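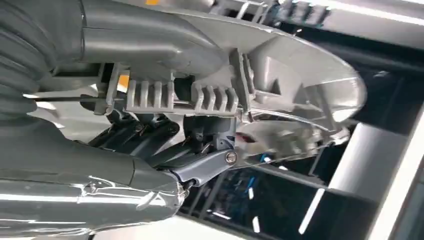 Section 4: Setting Up the Start Line Timing Unit

Print this page | E-mail this page

This section covers placing and testing the Moko timing unit on a flat track with a fixed starting gate. For tracks that use a mobile gate, see Section 5. Allow one hour for a first set-up. The track must be closed to horses until step 11 is complete.

Before you start

Check that the case holds the base station, two beam posts, the gate switch, the 30-foot cable and the rain covers. Charge the base station overnight. A partly charged unit will run, but the clock display dims below one quarter charge and the judge may not be able to read it from the stand.

Placing the posts

1. Find the official start point for the race distance. Use the surveyed marker on the rail, not the painted line.

2. Set the sending post on the outside of the outer rail, level with the marker.

3. Set the receiving post on the inside of the inner rail, directly opposite.

4. Raise both beam heads to chest height on a standing horse. On the Stetwood pattern of rail, this is the third notch on the post.

5. Tighten the collar on each post by hand. Do not use a wrench.

CAUTION: Posts must stand clear of the running surface at all times. Never fix a post to the breakaway section of a rail.

Connecting the gate switch

6. Clamp the gate switch to the frame above stall 1, with the arrow facing the direction of travel.

7. Run the cable along the back of the gate and down the outer leg. Tie it every two feet.

8. Plug the cable into the port marked GATE. The amber light comes on.

NOTE: Older Wojcik gates have a steel lip above stall 1 that blocks the clamp. Use stall 2 and enter code 741 on the base station so that the unit corrects for the offset.

Testing

9. Press and hold TEST for three seconds. The display shows 4000, then counts down to zero. If it stops early, the beam is out of line – turn the receiving head slowly until the count resumes.

10. Open the gate with all stalls empty. The clock must start when the doors open. Close the gate and repeat twice.

11. Walk through the beam at the inner rail, at mid-track and at the outer rail. The unit must record each crossing.

12. Press SAVE and write the set-up number in the track log.

Fault codes

567 – Gate switch not found. Check the plug, then the cable.
915 – Beam blocked for more than ten seconds. Clear mud or leaves from both heads with a dry cloth.

If either code returns after a restart, use hand timing for the meeting and report the fault on Monday.

Reader comments (3)

railbird: We got 915 all afternoon in January. Low sun on the receiving head. Swapping the two posts over cured it.

Ritthorpe track crew: Step 4 should mention ponies. We go down one notch for pony races.

gatehand2: Does code 741 stay in memory after the battery is changed? Ours had to be entered again.

Related items
Section 3: Charging and Storage
Section 5: Mobile Gates
Section 6: Finish Line Posts
Hand Timing Sheet (blank)
Rail Marker Survey Checklist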